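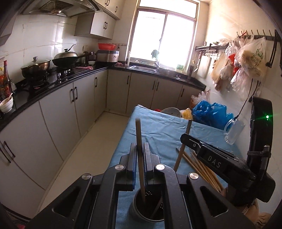
Do math games teach math?
A little, if the game won't let you win any other way. Most of the ones we tried let you win some other way.

Student project report
Krystyna Zalewska
July 1, 2020

I started this project in March after our class was given Potumari, a trading game set in a made-up river town. You buy grain, sell pots, and answer multiplication questions to move your boat. The teacher's guide says players "build fluency through play." I wanted to know what that meant, and the guide doesn't say.

What I did

I played Potumari and a second game, Hestoncombe, where you run a market garden and use fractions to split up the beds. For each one I wrote down 300 screens in a row and marked whether the screen asked for any math. I also kept my own score sheets and borrowed two from classmates.

What I found

Potumari asked for math on 200 of its 300 screens. That sounds good until you look at the questions. The same small set of times tables kept coming back, and a wrong answer only costs you one coin. One classmate reached 1,000 coins by tapping the first answer every time. She told me she hadn't read a question since the second level.

Hestoncombe asked for math less often but was harder to cheat. If you split a bed wrong, the seeds don't fit and you have to do it over. I got annoyed with it more than once. I also got better at sixths, though we were doing fractions in class that same month, so I can't say the game did it.

The history parts were weak in both. Potumari shows a card about river trade every time you dock, and there is a skip button on it. Guess what people do.

Problems with my project

Three players is not many. I decided by myself what counted as "asking for math," and another person might have marked some screens differently. I also went in expecting to be unimpressed. Mr. Malinowski wrote that in the margin of my first draft and he was right.

If I did it again I would give a short quiz before and after, and have a group that did plain worksheets for the same amount of time.

Contact the Pudex student projects page | Copyright 2020 | Back to top

We use cookies to remember your settings. Accept | Manage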